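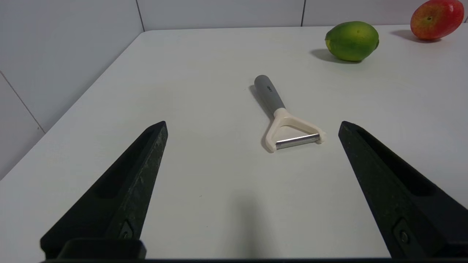

Vormont Comedy Box Set

Two discs, two commentaries and a lovely fat booklet by Afiq Tuhumury, who has clearly watched these films far more often than is good for him (we sympathise!). 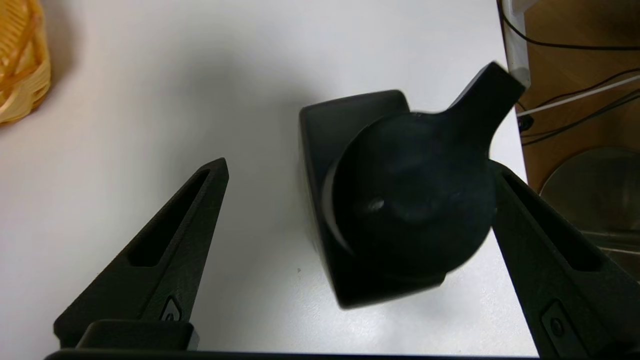 White tabletop, dark object in the middle

The main feature runs 88 minutes, and there are about 55 more of outtakes, so do put the kettle on first.

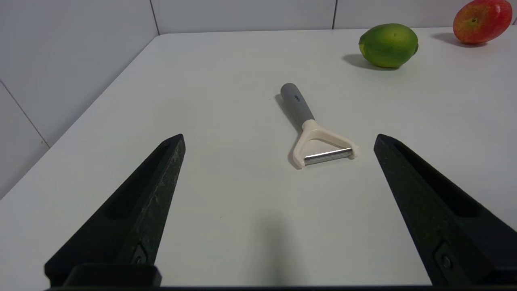
Tabletop and tiled wall

Released by Gorkilo, back in stock in March.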